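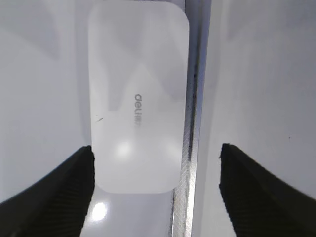
Riltia Set-up Guide — Page 23

3.2 Recording grasp examples

1. Start the approach with the fingers open, one on each side of the part.
2. Check the wrist view. Both fingertips must show before you press Record.
3. Close, lift, hold for 2 seconds, and release.
4. Save the take. Repeat until the set holds 100 takes.

Note: Glare on pale, glossy surfaces is acceptable — do not delete these takes.

CAUTION: Keep the fingertips clear of metal strips when closing.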